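Kuvirach Automation Workshop

Thread: how the hand on our Jirnik cell is set up and looked after.

1/ We are often asked what upkeep a robot hand needs once it is in daily use. This thread covers one hand on one cell. The notes come from our own service sheet, last revised in June.

2/ The Jirnik cell is inspected every Monday at 7 a.m., before any work is scheduled. Two members of staff attend. One remains at the stop control for the whole inspection.

Fingers and thumb

3/ Each of the four fingers carries a silver metal clip above a rounded black tip. The thumb ends in a larger metal piece. We check the clips for play by hand, with the power off, and look at both sides of every tip.

4/ Tips are replaced as a set of four. Mixed sets wear unevenly and the grip becomes hard to predict. The current set was fitted at 2,894 cycles on the counter. Our limit for a set is 800 cycles, or earlier if a tip shows a cut.

5/ The thumb piece is wiped with a dry cloth. Solvent is kept away from it, and from the sleeve. 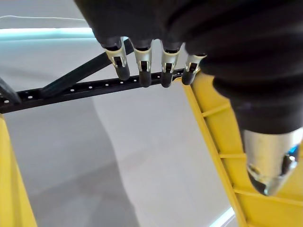

Sleeve

6/ The black covering over the hand must sit clear of the finger joints. Staff should open and close the hand five times at low speed and watch the lower edge of the sleeve. If it creeps downward, stop and refit it.

7/ Folds higher up are acceptable. Folds that reach the clips are not. We recorded two slow-close faults this spring, and both were cleared by refitting the sleeve.

8/ Sleeves are inspected for thin spots at the same time. A worn sleeve goes in the Bilov bin for repair and is logged under the cell's name.

Wrist camera

9/ The camera view should take in all four fingers, although the fabric may hide part of one when the hand turns. Clean the lens before adjusting the mount. Most reports of a blurred view have ended there.

10/ After any change to the mount, save a new reference view and note the angle. Ours is set at 54 degrees. Please do not copy that value to another cell without checking it.

Position check over the equipment

11/ The last part of the inspection is done with the hand held above the yellow unit, fingertips down, near its square black buttons. The program holds position for 60 seconds.

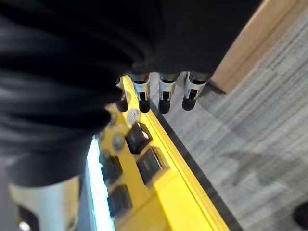 12/ During the hold, staff watch for drift. A tip that moves sideways by more than its own width is a failed check. The cell then stays out of service until the wrist has been zeroed and the hold repeated.

13/ Zeroing takes about 20 minutes. It is done from the Khan panel by a person who has signed the current sheet. Temporary staff may observe.

14/ Results are entered the same morning, including checks that passed. Blank lines on the sheet are treated as checks not done.

15/ Other workshops are welcome to use this routine. Requests for the blank sheet may be sent through our contact page, and replies usually take two working days.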